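**February 2023 - Grandevby bench, hand-held demos**

Started with the fingers. Bergmann's notes say to close them fully, open them fully and log the width before any demonstration gets recorded. I have now done this so many times that my thumb does it on the bus. Left unit logged first go. Right unit wanted persuading, then logged the same value as the left to within a hair, so I've stopped arguing with it.

Tabletop check next, fingers open over bare wood. I want a stretch with nothing to grasp at the start of every session, so the policy gets some examples of a table being only a table. Last July's model tried to pick up the grain. 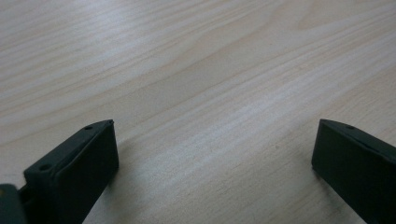

*Þórey Skov*

The grain is fairly loud and there's a pale sheen on it that the tracker may or may not enjoy. Brason think a matt cloth would help. Brason also thought the last cloth would help, and we taught a robot to fold it by accident. Leaving the wood bare for now.

Settings, for whoever picks this up:

- target is 600 demonstrations for the container task, 2,000 across the whole set
- 20 per block, then put the grippers down and shake your hands out
- both grippers in view before the start beep, or the block gets binned at Cendport and you get an email
- log width again after any knock, including the ones you think didn't count

Container task: white cylinder on its side, foil packets in the mouth of it, red balls. The packets are the hard part. They crumple, they shine, and they come out in company. Doing it slowly looks lovely on playback and teaches the arm to dither, so work at the speed you'd use at home with someone waiting for the kettle.

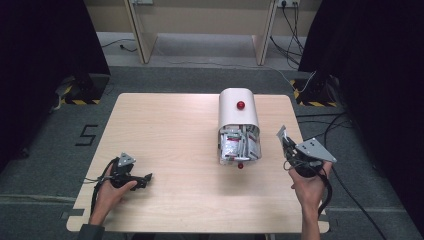 *Þórey Skov*

Note to self on the ball: it sits on the curved top with no great commitment. Approach it from above, and keep the other hand off the table edge.

Cables still a nuisance. The loops on the left are tolerable, but the right-hand bundle drapes over the wrist and I keep steering round it, so presumably the robot will learn to steer round a cable it hasn't got. Asked Cendport for longer leads or a clip. They sent a form.

To do: form. Also check whether the tilt of the right-hand plate matches the value in the calibration file, as that was typed in by me, after lunch.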